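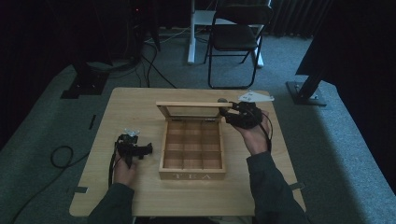
Tea box, lid up, one gripper on each hand. Demo table work, Skanham site.

HAND DEMONSTRATORS WANTED - Tidine packing floor, Skanham
Paid, part time, starts July

The gift box line at Tidine is getting two robot arms from Kemppainen. Before they can do anything useful they need people to show them how. That's the job. You wear the grippers, you sit at a table, you open lids, close lids, fill compartments, empty them again. Over and over. The recordings go to the Kivus team and they train the arms on it.

What we need
- 11 people, current packers first, outside applicants after that
- steady hands, either handedness ok
- ok with repeating one small task for a whole block
- no computer skills needed, no robot experience needed

Hours and pay
Blocks of 60 minutes, then a proper break off the table. Max four blocks a day. Mornings from 7:30 or afternoons from 1. Packers keep their normal hourly rate plus $70 per shift. Outside people get the same base rate.

What changes on the floor
Asked a lot so putting it here. The arms take over lid closing and box turning on line 2, the part that wrecks peoples wrists. Filling stays by hand for now. Line 2 goes from six stations to four, and the two stations move to checking and restocking. No layoffs tied to this, it's in the written agreement, ask for a copy at the shift office. Rates for the checking jobs are still being worked out - we will post them when we have them.

Demonstrators also get first pick of the arm operator training in the fall.

Good to know
Grippers go over the fingers and have cables, so rings and watches off. Long sleeves fine. Sore hand or wrist, tell the lead and stop, you still get paid for the block. We record hands and table only, no names on the files.

To apply
Slip in the box by the shift office or call ext. 1668 before 3 pm. Say which half of the day you want. Short tryout at the table, paid, then we let you know ether way.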